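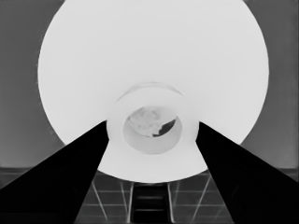

What is Grinumo? A two-arm gear-sorting build, worked out in simulation first, from the Clidiritz shared workshop.

CLIDIRITZ, May – Grinumo files are now open to all members. White gears, black grippers, plain gray table. Some 300 practice runs so far, more comming.
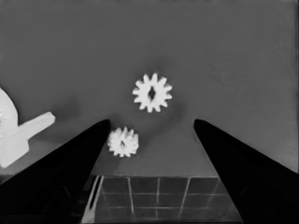 ## What's next

Real arms on the bench at Flustosska, our back room. Five build nights planned, 5 p.m. start. Bring a laptop – the sim runs on most.

Rings and washers share the table with the small gears, so grip width is the thing to tune

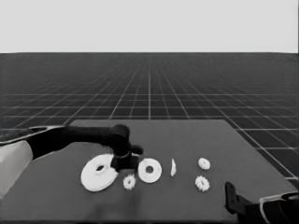
and we want members to try there own settings before the parts get ordered. Kits by request. Contact: Sales, Clidiritz front desk.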